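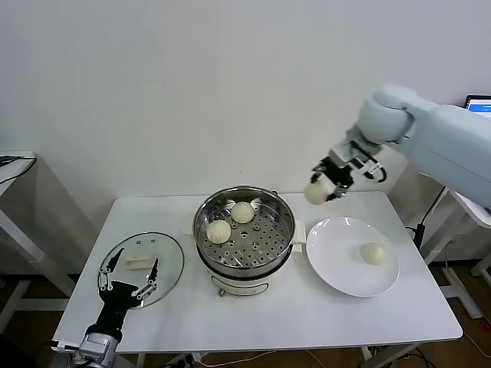
The electric steamer is sold as the gadget that will change how you eat. I have owned one for a year and I remain unconvinced, at least about the version of events the makers prefer.

Take the buns. A packet from the freezer at Leckie needs 11 minutes over boiling water. A bamboo basket over an old saucepan will do that. So will a metal colander with a lid that nearly fits. The Trullen I bought does it too, for rather more money, and asks for a permanent patch of worktop in return — a patch I used to chop onions on.

Then there is the talk of settings. Virora's latest has 40 of them. I would like to meet the household that needs more than two. Steam is steam, and a bun has no opinion about which button you pressed. My neighbour swears by the fish programme, but as far as I can tell it is the vegetable programme with a different picture.

What I will defend is the shallow basket on top of a plain pot. You lift the lid, you can see what you have, and you can get at it without fishing about in a tower of plastic tiers. Three buns with a decent gap between them come out better than six jammed together, whatever the box says about feeding a family.
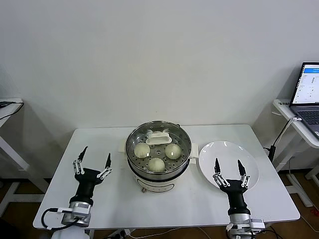
Should the plate be warmed before the buns go on it?

A cold plate is fine if you are eating straight away, but a warm one keeps the undersides from going clammy if they have to wait 5 minutes.

The cookery shop in Andcombe will tell you to buy a special rack for this. I'd keep the money. Mine was going to cost around 300 with the matching tongs and a recipe book, and I have yet to miss any of it. The saucepan, meanwhile, has come back out of the cupboard.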